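How to cover a work table with a cloth (and keep it flat)

I love a covered table. Throw a plain cloth over a tired old top and suddenly you want to sit down and make something! I've been doing this for years with a length of dark slate-blue fabric, and small parts show up on it so much better than they do on bare wood. It's a lovely quick job, and you probably own most of what you need.

What you'll need

A plain cloth, bigger than your table top
A tape measure
An iron, or a spray bottle of water if you can't be bothered with the iron
Table clips, or a strip of non-slip matting

Step 1: Measure up

Measure the top both ways and add your overhang. I like 2 cm past the edge on the side where I sit and a bit more at the back, where it won't catch on my knees. My piece is 276 cm by 178 cm, which I fold under until it fits. If you'd rather buy one ready hemmed, Tuvley do a good heavy cotton, and the Berkau one is thinner but washes beautifully.

Step 2: Pick your colour

Go dark and go plain. Patterns are gorgeous on a dining table and maddening when you're hunting for a tiny screw! Mid to dark blue is my favourite, because white, yellow and red bits all jump straight out at you. Dark green is a close second. Black shows every scrap of fluff, so keep a lint roller handy if that's your choice.

Step 3: Get the worst creases out

Iron it while it's still slightly damp, working from the middle outwards. Fold lines from the packet are the stubborn ones, and they may need a second go from the back. Or spray it, smooth it with the flat of your hand and leave it overnight, which does a surprising amount of the work for you.

Step 4: Lay it and smooth it

Drop the cloth in the middle of the table and pull gently towards each corner in turn. Don't chase perfection. A long diagonal crease and a couple of fold lines won't stop you working, and the cloth still makes a great plain background.

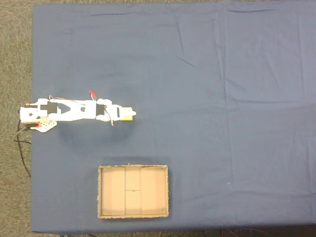
Step 5: Fix the edges

Clip the front edge first, then the back, then the sides. Murkness clips grip well on a thick top. On a thin one I use Paewai matting underneath, cut in strips 80 cm long.

Step 6: Keep it nice

Shake it outside, wash it cool and roll it round a cardboard tube for storage. Rolling means no new fold lines next time, hooray!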